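2025-04-28

**Wandis puts its two-arm tabletop kit on subscription**

Wandis will start renting its two-arm workstation by the month, the company said Monday, with a package it calls Pristuvari that bundles the arms, a three-walled table and setup help. Orders are open now. The minimum term is 15 months, and the first 56 units go to customers who joined the April waiting list.

The pitch is that small shops can hand over fiddly work with fabric and soft goods. That is a big promise, and the demonstration job is a small one – doll bedding.
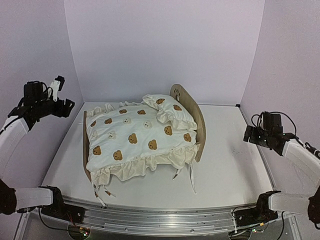
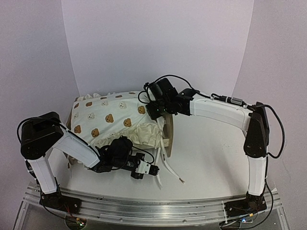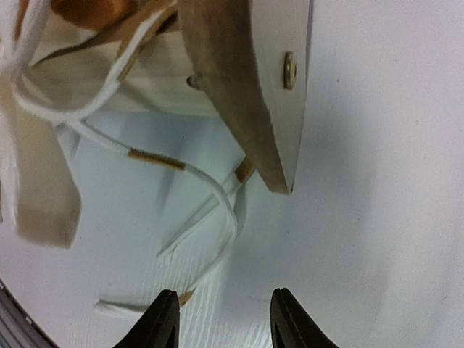

Wandis has published no success rate for this kind of work, and a buyer should ask for one before signing. Its brochure talks about "hands-free bed making" and gives a figure of 334 practice runs without saying how many ended well. Cloth is hard for machines, and a bear-print quilt with a ruffled skirt on a doll bed is a fair test. One arm gets its gripper down on the fabric near the right end panel while the other hovers with its fingers open. The hanging ties and cords look like the harder part, and the brochure skips them.

Support is the other weak spot. Phone help is limited to 20 hours over the whole term, after which customers are sent to Feng, the reseller, at a rate neither firm would give us. Natar, which sells a competing kit outright, offers no phone help at all but does let buyers return the arms.

Wandis says a price list will follow. Until it does, the waiting list costs nothing to join – the deposit comes later.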